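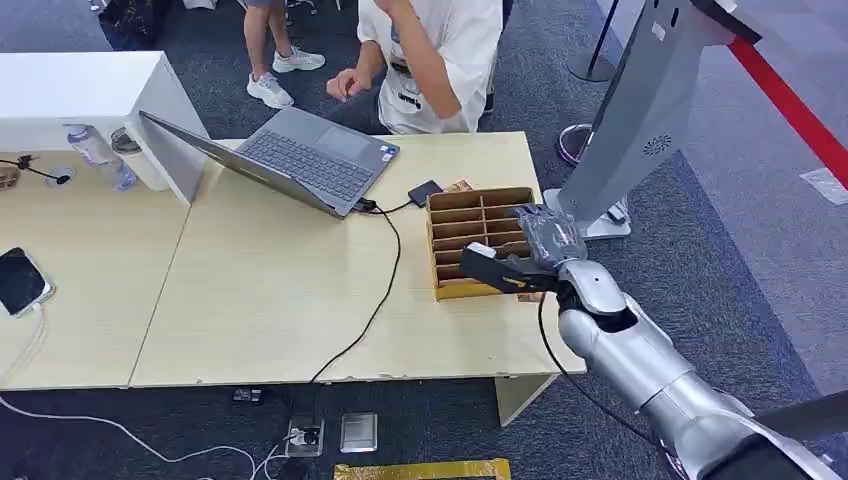
Revadberg Robotics Open Day

The Revadberg Robotics Open Day was a public demonstration event held on October 9, 2021 in Grorkdale, at the Moodley exhibition hall. Organized by the Revadberg workshop. Attendance 1,101, of whom 634 had booked ahead; the rest paid at the door. It was the second open day run by the workshop and the first to have live handling of small parts.

Background

The first open day, held in May of the previous year, was mostly talks and posters. Visitor feedback was poor. Too much sitting, not enough robots. Bongani Nkuna, then head of demonstrations, dropped most of the lecture program and moved the budget to working setups on the hall floor. Talks cut to 2, both before lunch.

Demonstrations

Main attraction was the sorting table, a demonstration of the Prutier handling program. A robotic arm with a jointed-finger hand worked with small objects at a cardboard organizer divided into narrow slots. Setup was plain: office-type tables, a laptop, cables down to the floor power. Yellow tape on the carpet, with stanchions and a red rope nearby.

The task was picking an item out of a slot, holding it clear of the dividers and putting it back in a slot called out by a visitor. Cardboard was chosen by the team for cost and because a damaged grid could be swapped between runs. Runs were short. Misses were left in and not restarted, a rule Nkuna had set for the whole day, and the operators explained each one over the hall speakers when the speakers were working.

Other items on the program:
Lifting demonstration, morning only
Build-a-gripper bench for children
Question hour with the Prutier programmers
Walking robot (cancelled, parts did not arive)

Schedule

Doors opened at nine. Sorting table ran until closing, with a break at midday for checks on the wrist and fingers. The question hour started late and ran over, pushing the last lifting slot off the timetable altogether. Bookings for that slot were refunded.

Reception

Local coverage was mostly good. The Grorkdale newsletter called the sorting table "slow, but hard to walk away from." Complaints were mainly about the line for the gripper bench and the lack of seating near the entrance. Some visitors asked for a bigger screen showing the slots up close, as it was difficult to see past the front row.

Later events

A third open day was anounced for the following spring, again at the Moodley hall. Planned changes included timed entry and a second sorting table. The Prutier team also took a shortened version of the demonstration to schools in Grorkdale, with a smaller organizer and fewer slots.

See also
Prutier handling program
Moodley exhibition hall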